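Upright storage for long kitchen tools on a soft table covering

Clerthorpe College, Household Product Design, second-year project report

Summary

This report deals with the storage of long, light kitchen tools (wooden sticks for cooking and serving, skewers, slim spoons) in a tall container on a kitchen table. The table is covered with a plastic cloth. The project set out to find out how the cloth, the container and the way the tools are put down affect the time and trouble of putting everything away after a meal. The work was carried out over six weeks, mainly in the kitchen at Imden, with shorter visits to four households. The main finding is that the cloth matters more than was assumed in the project proposal. A change to the container alone is not recommended.

1. Background

The proposal was written with drawers in mind. Many small kitchens do not have a drawer long enough for cooking sticks, or the one they have is full. The usual answer is a jug, a vase, a flowerpot or a narrow basket on the worktop or table. These are cheap and often already in the house. They are tall, they taper towards the bottom, and they are light when empty. All of this was known before the project started and is dealt with in the literature section of the proposal, which is not repeated.

Three questions were set:

Is the container stable enough on the table as it is normally used?
How should the tools be laid down before they are put in?
Does the covering on the table help or hinder?

The third question was added late, after the first visit to Imden. It was meant to be a short check.

2. Materials

Table covering. A plastic cloth in pink and white checks, sold by Babaei from the roll. It had been stored folded. It was not ironed or weighted before use, as none of the households did this. The cloth has a shiny face and a duller back. All work was done with the shiny face up.

Container. A tall blue-green container with a floral pattern, partly cut through, wide at the rim and narrower at the base. It was bought from the Mukonby shop, where it stood with the garden goods, although two of the households had something similar in the kitchen. The cut-outs let air reach the tools, a point in its favour for washed wooden items. They also remove material from the wall, so the container is light for its height.

Tools. Plain wooden sticks, pale in colour, without paint or varnish. Sticks from the same pack were used throughout so that differences in length did not affect the results. They were washed by hand and left on a rack overnight before each session.

Other items. A stopwatch, a steel rule, kitchen scales, masking tape, a notebook. The scales were not used after the first week because the container was bought a second time and the two weighed the same.

3. Method

3.1 Starting layout

Each session began from one of two layouts. In the first, called layout A in the notes, the container stands upright and the sticks lie in front of it on the cloth, side by side, with their rounded ends towards the base. The person works from the near edge of the table. The bundle does not have to be tight. Small gaps between the sticks were allowed, because closing them up by hand took time and made no difference to how easily they could be gathered again.
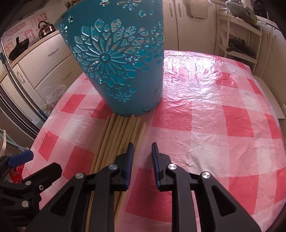 One remark on the draft of this section was that sticks should never be put straight on a table covering, however clean, if they are going to touch food, and that a tray would settle the whole question of layout in any case. The remark is fair as far as hygiene goes. The cloth was wiped with hot water and washing-up liquid before each session and the sticks were washed again after it. A tray was tried for one afternoon. It kept the sticks together well, but it then had to be put away itself, and in the households it was left out every time. It was dropped from the plan and the sessions went on without it.

In the second layout, layout B, the container lies on its side and the sticks lie in a bundle near it. Layout B came from the visits. People who had just washed the container tended to leave it lying down so that it would drain, and then put the tools wherever there was room. It was not in the proposal.

3.2 Task

The task was the same in both layouts: put all the sticks into the container and leave it standing with the rim upwards, close to the back of the table. Timing started when the first item was touched and stopped when the hand left the container. The order of work was left open. A dropped stick was picked up and the clock was not stopped.

The near part of the table was marked off with tape at a depth of 800 mm from the edge. Anything past the tape was counted as out of easy reach for a seated person. The tape was fixed to the table legs and carried over the cloth, since it would not hold on the shiny face for longer than a few minutes. This also kept the marks off the cloth, which was needed afterwards.

3.3 Recording

Times were written down by hand and added up at the end of each week. The total timed handling over the whole project came to 2,608 seconds. Notes on slips, snags and changes of grip were kept in a separate column. A tick was entered if the cloth moved with the container.

4. Observations

4.1 Stability of the container

Upright and empty, the container stood without trouble on flat cloth. On a crease it rocked. The narrow base is to blame for part of this, as a crease under one side is enough to tilt it. With the sticks inside, the behaviour depended on how they leaned. When they all leaned one way the container was less steady than when empty. Spreading them round the rim cured it but added a second step to the task, and most people left it out once they had done the task a few times.

Putting a flat stone in the bottom was suggested in the proposal. It worked and was disliked. It rattled, it had to be taken out for washing, and in one household it was lost.

4.2 Laying down the sticks

A parallel bundle was quicker to pick up than a loose heap in every session. The hand closes on the sticks from both sides and they slide together. The weak point is the first moment of the grip. Thin sticks lie low against the cloth, and if the fingers come in too high they ride over the outer ones. Coming in flat, with the fingertips touching the cloth, worked better, though on shiny plastic the tips drag and push up a small wrinkle. The wrinkle then holds the sticks apart.

Bundles pointing towards the container were easier to deal with than bundles lying across the table. The wrist does not have to turn as far. No advantage was found in having one end of the stick or the other nearest the base.

4.3 The cloth

The cloth never lay fully flat. Folds from storage stayed in it for the whole six weeks, in spite of a warm kitchen and several attempts to smooth them out by hand. They were worst across the far half of the table, where less was put down and where daylight caught the raised parts. The glare there made pale sticks harder to pick out, more so on the white squares than on the pink ones. Work was moved to the evening for part of the project to see if this changed the times. It did, slightly, in favour of the evening.

Layout B suffered most. A container lying on its side has to be turned up as well as filled, and the cut-out pattern gives the fingers plenty to hold, but the rim tends to be towards the back of the table, where the folds are. The bundle often ended up along the side of the table, close to the edge, simply because the container had taken the middle.
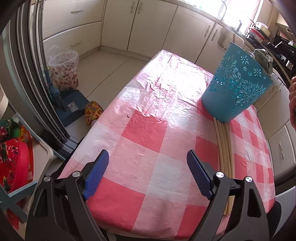 With the container and the bundle both on one side, a large part of the table was of no use to the task, and the person ended up reaching across it or walking round. Walking round was not always possible at Imden, where the way past the table also serves the sliding door. Sessions in layout B were therefore more uneven than those in layout A, and the weekly totals for the two should be compared with care.

4.4 Cleaning

The cloth wiped clean easily. Small dark marks were harder to judge, as a speck on a white square looks much the same as a crumb until it is rubbed. The container was more work than expected. The small star shapes in the pattern held soap and needed a soft brush. A plain wall with a few large openings would be simpler to wash and would dry at much the same rate.

5. Discussion

The proposal treated the container as the part to be redesigned, and drawings were made for a wider base. Those drawings are in the appendix and no model was built from them. A wider base would help on creased cloth. It would also take up more of the table, and in the four households the space taken up was the complaint that came up most often.

Flattening the cloth is cheaper. Two methods were tried in the last week: rolling the cloth on a cardboard tube between uses, and laying it over a thin felt sheet. The tube took out the lighter folds only. The felt held the cloth still, and the ticks in the movement column stopped, but it made the surface slightly soft and the empty container stood less firmly on it. Further tests with a thinner underlay would be needed before either could be recommended.

The method has weak points. The sticks were all alike, while a real household has a mixture. The starting layouts were set by hand and were not exactly the same each time. Daylight was not measured, only noted as bright or dull.

6. Recommendations

Store the cloth rolled. Stand the container up as soon as it has drained, on the near half of the table and off any fold. Lay sticks in a bundle pointing towards it. For the next stage of the project, the work on the wider base should stop until the underlay tests are finished, and spoons and skewers should be added to the tool set.

The second container and the remaining length of cloth have been left in the project cupboard at Clerthorpe for the next group.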